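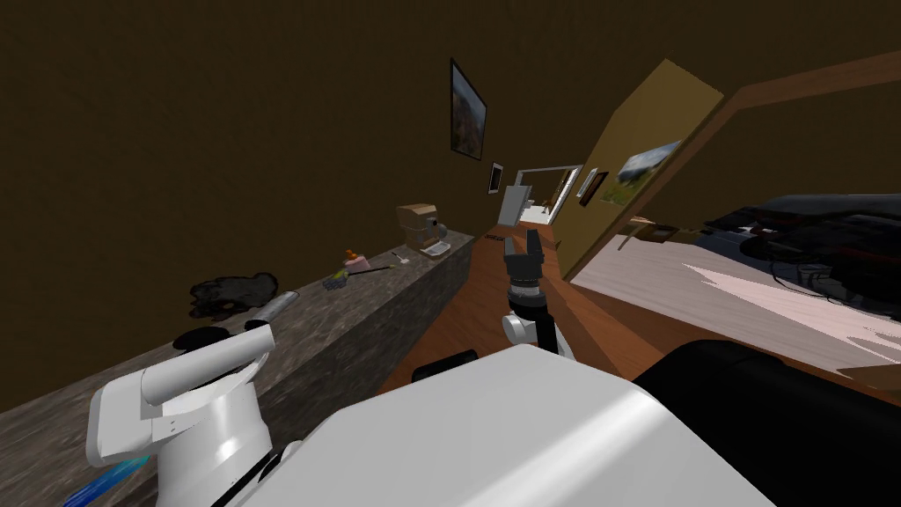
Flovanitz sand fence kit, 67-foot set: review after one season

Reviewed by Impi Kuusisto
2018-09-26

The Flovanitz is a roll-out fence for trapping windblown sand at the foot of a dune. It competes with ordinary slatted snow fence, which most towns on our stretch of coast have used for decades. I installed one set on the Dretham side of the inlet in the spring, along the back of the upper beach, with a permit from the town conservation office. A run of standard slat fence of the same length went in next to it on the same day, so the two could be compared.

What is in the set

One roll of woven coir panel, four feet high, 67 feet long. Fourteen posts. Two bags of ties, a post cap for driving, and a folded sheet of instructions. The price delivered was $1,154. Slat fence and posts for the same run cost me $307 from the lumber yard in Vemismont. The difference is large and anyone buying for a whole beach will have to defend it at a meeting.

Installation

Two people set the posts in a morning. The posts have a pointed foot and a flat fin about a third of the way up that is meant to stop them turning. In dry sand the fin works. In the damp, packed sand nearer the wrack line it slows driving a good deal, and on three posts I dug a starter hole and backfilled. The instructions call for half the post length below grade. Follow that. The one post I left shallow was leaning by June.

The panel unrolls cleanly but is heavy, and it takes on more weight if it has been stored outside. Ties are a twisted natural fiber. They hold well when doubled and slip when single. There were enough for doubling with a few left over.

Spacing is given as five feet. On the windward end I would go to four.

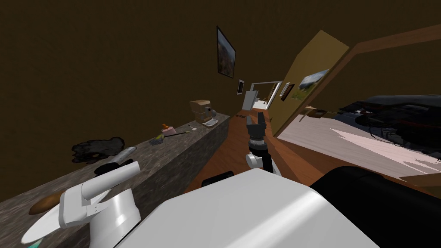
Sand capture was measured with a marked stake on each side of both fences, read every two weeks. By early September the coir run had built up 22 inches on the landward side at the center stake. The slat run had 17. At the end stakes the gap was smaller, and at the northern end the slat fence was ahead by an inch. One season on one beach is a small test, and the two runs do not sit in exactly the same wind. I would read the result as a modest advantage for the coir.

The shape of the deposit is different. Slat fence gave a steep ridge close to the posts. The coir gave a lower, wider apron, and beach grass plugs set in it in April had taken better by midsummer than the ones in the ridge.

Storm performance

High water reached both fences once, in the last week of August. The slat fence lost eleven slats and one wire. The coir panel stayed whole but pulled loose from two posts where I had used single ties, and a section lay flat until I retied it. No material left the site, as far as I could find. With slat fence there is always some wire and broken wood to pick up down the beach, and this has a cost that does not show on the invoice.

Wear

The coir is fraying along the top edge and has faded. The maker claims three years. I would guess two on an exposed beach. The fiber breaks down in place, so buried panel can be left. The posts are untreated pine and will need to be pulled or cut.

Compared with the Pelkonen

The other product in this class is the Pelkonen panel, which I used in 2016. It is stiffer and comes in shorter lengths, with a plastic core that has to be removed at the end of its life. Several towns no longer permit it for that reason. It was easier to install and stood up straighter. If your permit allows either, the Flovanitz is less trouble later and more trouble on the first day.

Points to check before ordering

Ask your conservation office whether the fin on the post counts as an anchor. Ours said no, but the form was not clear. Confirm the nesting dates for your beach, as the posts cannot go in after the shorebird closure starts. The maker's minimum for trade pricing is 2,000 feet, well past what a single property owner needs, so neighbors would have to order together.

Rating: 3.5 out of 5. Half a point off for the ties, one for the price.

I will read the stakes again after the winter storms and add the numbers to this page.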